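Opinion | Automation | Standards & Practice

The Hirnbridge guidance on safe bench work with robot arms runs to 482 clauses, and I have now read them all, which I suspect puts me in a small club. There are 32 on signage. There are 15 on the colour of the stop button, which is red.

What it lacks is a single line on what should be written down when the arm drops something. Ingvar Brøndum, who ran the Volletley bench before me, kept a school exercise book for this. He noted the object, the grip, the time and usually a swear word. I have learned more from that book than from the guidance, and it fits in a coat pocket.

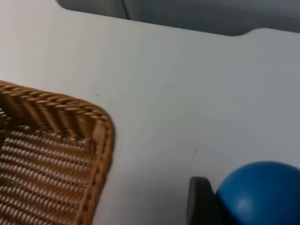 A basket and a blue object on the bench, from the gripper's side.

Look at how little the arm has to go on at that range. The side of a basket, a stretch of tabletop, its own finger out of focus. Any rule worth having ought to start from there: what can the machine see, and what must it do when that isn't enough? The guidance begins with a definition of "table".

I'm not against rules. Bergmann sent us a one-page sheet in July asking for three things: a speed limit near people, a named person on the stop button, and a log of every failed grasp. We had it on the wall by lunch. The full guidance took over 30 emails to obtain and lives in a drawer, where it keeps the drawer from rattling.

Gusora is now drafting the next edition and has asked for comments. Mine is to cut it to ten pages and put Ingvar's exercise book in as an annex. They can take out the swearing if they must, though I'd argue it was the most consistent part of the record.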